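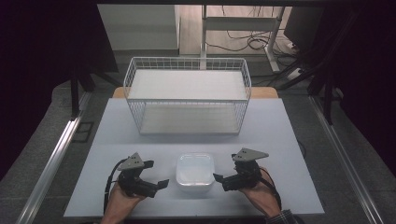
I nearly didn't go to the Zostell open day at all. The train to Hultdale only runs once an hour, I'd missed the one I wanted, and I stood on the platform at Plundley thinking I could be at home with a sandwich. But I'd been promising people a proper look at the hand-held gripper kit since it was announced, so off I went, and I'm really glad I did (even though the sandwich at the other end was dreadful).

Zostell have the ground floor of a unit behind the old bus depot. You sign in, you get a sticker, and then you're mostly left to wander, which suited me. I'd guess most of the visitors were from small firms like ours, packing or sorting things and wondering whether any of it could be handed over to a machine.

Getting hold of the kit

What they sell is a pair of grippers you hold, one for each hand, plus the software and a support plan. You do the job yourself with them, over and over, and the recordings are used to teach a robot the same job. The basic pair is the bit I'd come to see. Barnabás Dobos was running the session and he got people going very quickly, no slides, hardly any talking. The job was a little frosted tub and a white wire basket, and you tried to get one into the other using both hands.

I was hopeless! My brain kept wanting to use my thumbs. The man before me had clearly done it before and made it look like stacking cups. Barnabás said to stop thinking about my fingers and watch the tips of the gripper instead, and that did help, though I still approached the tub as if it might bite.

They feel fine in the hand, by the way. I'd worried about my wrists and I'd still want to try them for a whole morning before I said anything firm. The cables bothered me more – there's one off each gripper and I was always half aware of them. I asked about a wireless version and got a smile and "not this year". 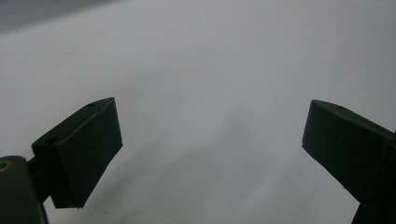 What the grippers see

Each gripper has its own camera looking out past the fingers, so every go you have is also recorded from down there. I found this the most interesting part of the day. You move your hand a few inches and the view changes completely, and over a plain white surface there's precious little in it except the two dark green fingers and their shadow. Nimal Debnath, who looks after the software, was very patient with my questions about that. His advice was to keep your movements slow at the start and not to swing your hands off to the side between goes, as you end up with a lot of footage of nothing much.

He also told me how many goes you need, which I'd been wondering about for weeks. For a simple job they ask for 200, and he'd rather have 90 good ones than 200 sloppy ones. That's a decent afternoon for one person, I'd say, with a tea break.

My one real grumble is the pads on the inside of the fingers.
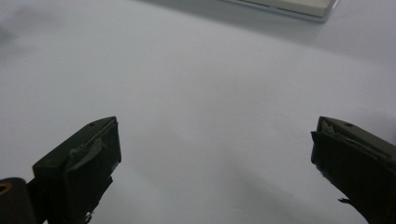

I asked whether replacements come in the box and the answer is that you get one spare set, then it's £10 a set after that. Not a fortune, but if you're handling anything with a rough edge you'll want a drawer full, and I'd like to see something tougher on a kit at this price. Ouazzani do a moulded pad for their own gripper that looks hardier to me, although it won't fit this one. I did ask.

The basic pair is £619 with the first three months of support thrown in. I haven't ordered yet. I've put my name down for the trial loan in May, and if my wrists survive that then I'll have a word with the boss about the money.

If you're going to the next one, take the earlier train and bring your own lunch. There's parking round the back too, but the turning is easy to miss if you're coming from the Plundley side.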